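Section 4: Setting up your Gisside 1343 washer-dryer and running the first wash

Read this section before the first wash. Most people read it after the third, usually sitting on the kitchen floor with a torch.

4.1 Positioning

1. Remove the four transit bolts from the back panel. Keep them. You will want them the next time you move house, and the drawer where you put them will have moved without you.

2. Stand the machine on a firm, level floor. Carpet doesn't count as firm, however old it is.

3. Turn the front feet until the machine no longer rocks when you lean on opposite corners. Tighten the lock nuts against the base.

CAUTION: With the transit bolts left in, the machine will walk across the room during the spin. It is surprisingly quick and has no sense of direction.

4.2 Power and water

4. Plug the machine straight into a wall socket. It draws up to 2400 watts when drying and should not share an extension lead with a kettle, a toaster or another extension lead.

5. Connect the inlet hose to the cold tap, hand tight, then a quarter turn with a spanner. Open the tap slowly and look for drips.

6. Hook the drain hose over the standpipe and fix it with the strap supplied. An unstrapped hose will wait until you are out.

4.3 Checking the load

7. Shake out blankets, throws and duvet covers one at a time over a bed or table. Large pieces of cloth gather small things in their folds.

8. Pick out wrappers, packets and bags. Plastic film can get past the door seal and wrap itself round the pump, and the dryer will treat it even less kindly.

9. Empty every pocket, including the small one inside the other pocket. 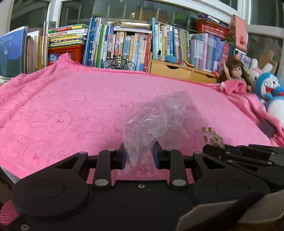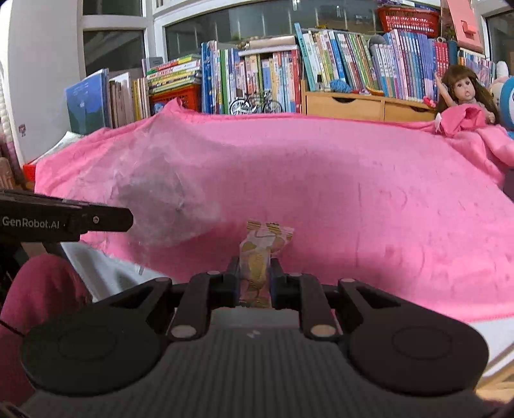
Fig. 4. Clear plastic bag (first) and wrapped snack packet (second), both with pink fabric.

NOTE: Tissues are not dangerous to the machine. They are only dangerous to black trousers.

4.4 First wash

10. Leave the drum empty. Put half a measure of detergent in the left-hand compartment and nothing in the others.

11. Turn the dial to COTTON 60 and press START. The door clicks twice as it locks.

12. The machine will fill, pause for a while and appear to have given up. It is weighing the load and finding there isn't one. Leave it alone.

13. When END shows, wait for the door to unlock. Pulling the handle does not hurry it.

If the display shows E2, the tap is closed or the inlet hose is kinked. If it shows E5, clean the pump filter as described in Section 7, with a towel down first and a shallow dish you don't cook in.

Text: Aileen Macapagal. Technical check: Baoshan Zou. Revised October 27, 2025.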